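**Bib pickup for the Lastusach charity walk: why only one evening?**

**mirjam_k** (Mirjam Koller)
Hello all. I registered our team from Cultholm for the walk in September, 15 people, and now I read that bibs must be collected the evening before, between 5 and 8 pm, at the Donnelly hall. Most of us live more than one hour away. Last year one person could take the bibs for the whole team in the morning. Has this rule really changed, or do I misunderstand the page?

**oldtrail59**
You read it right. They changed it after the mess at the start last year. The line was still out to the parking lot when the walk began.

**clementina_az**
I was at the pickup desk last year, so I can say a little. We had 257 walkers registered and 127 of them came in the last half hour. Many had not signed the waiver. With two laptops it was too slow, and the people who came early had to stand and wait with the others.

A team captain can still collect for everybody, but the waivers must be signed online first. You find them in Poltix under "My team", then "Documents". The captain gets a green mark next to each name when it is done.

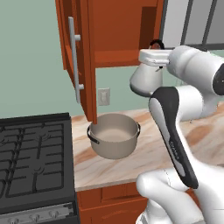 Also please check the shirt sizes before you come. We cannot change them at the desk, only afterwards if something is left over.

**mirjam_k**
Thank you, Clementina, this helps. But it does not solve the driving. I finish work at 6 and it is a fundraiser, I do not want to spend the gas money twice. I would prefer to give it to the walk.

**hjk_runs**
I have to disagree with the complaints here. Every event I know has pickup the day before. If you want to walk for a good cause, one evening is not so much to ask.

**oldtrail59**
@hjk_runs for you it is ten minutes by bike. The far teams bring in a good part of the donations — I would be careful with making it harder for them.

**hjk_runs**
Fair, but then they could mail the bibs.

**clementina_az**
Mailing was discussed in June. The postage would come out of the donations and some of us were against it, me too. What I can offer: if all waivers of a team are green by noon on the day before, I take the envelope with me to the start. Write me a message here with the team name. Please do not tell the whole internet, I have only one car.

**mirjam_k**
Message sent. Eleven are green already, I am calling the other four tonight. One of them has no printer and believes he needs one.

**oldtrail59**
He doesn't. You sign with the finger on the phone.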